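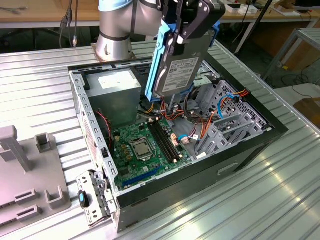
What the arm leaves for the bench

I have worked in computer refurbishing at Zernance for seven years, most of them with a screwdriver in my right hand. The Clerdale shop takes in office desktops that companies are finished with. We open them, take out the drives, test what can be tested, and sell the machines again or send them out as parts. In March the shop put in a robot arm to handle drives, and people keep asking me whether I am for it or against it. I am for the arm. I am against most of what was decided about our jobs around the same time.

The arm holds a hard drive by its blue plastic caddy and moves it in a straight line over the open case. A person can do this too, and faster when the case is an easy one. But a person doing it all shift gets a sore wrist and cut knuckles, because the edges inside a desktop case are thin steel and the drive cages sit close together. I have had stitches from one. I don't know anybody on the floor who misses that part of the work.

What the arm can't do is everything leading up to it. Somebody has to look at the machine and decide if it is worth opening. Somebody takes the side panel off, lays the case down the right way, and gets the cables out of the path. Cables are the real job. No two offices leave them the same, and the last technician to touch the machine may have tied them, taped them, or stuffed them wherever they would go.

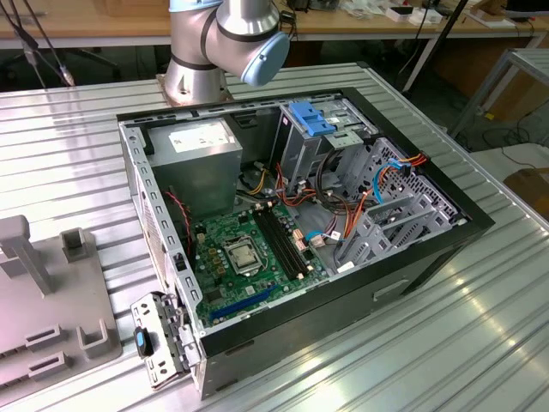 Management at our Dorncombe site wrote up this prep work as "loading." It is on the new job sheet with that word, in a lower pay band than "technician." I think the word is wrong and the pay band follows from the word. A person who loads puts a thing on a table. A person who preps a desktop for the arm has to know which connectors pull straight and which have a clip, what a damaged board looks like, and when a fan wire is going to catch. That knowledge used to be part of the technician's job, and it didn't get easier when the last step was handed to a machine. It got stricter, if anything. When I did the drive myself, I could push a cable aside with my little finger as I went.

The second thing I would change is how the output is counted. The Dinu software we use for tracking logged 1,545 drives handled at the arm in its first full month. That number went up on the wall. It is a fair number, but every one of those drives came out of a case a person got ready, and the screen has no column for that. If a case takes me 30 minutes to sort out, the tracker shows the arm standing idle and me as the reason for it. Two of my coworkers have been spoken to about idle time. Neither was slow. They got a batch of bad cases.

I don't think anyone meant harm by this. The software counts what it is connected to, and it is connected to the arm. But a shop that pays people by what the software counts should fix the count first and talk to people second.

There are good changes, and I want to be fair to them. The talk on the floor is better, for one thing, now that we aren't all bent over with our heads in a case. Newer people learn boards sooner than I did. I spent my first year on drives and almost nothing else. The ones who started this spring are already telling me which machines have a bad socket, and they are usually right.

So my requests are small ones. Call the prep work technician work and pay it that way. Put prep time on the screen next to the arm's total. Let the person at the bench decide when a case isn't fit to run, without having to explain the gap afterward. And ask us before the next arm is ordered, while there is still time to say where the table should go.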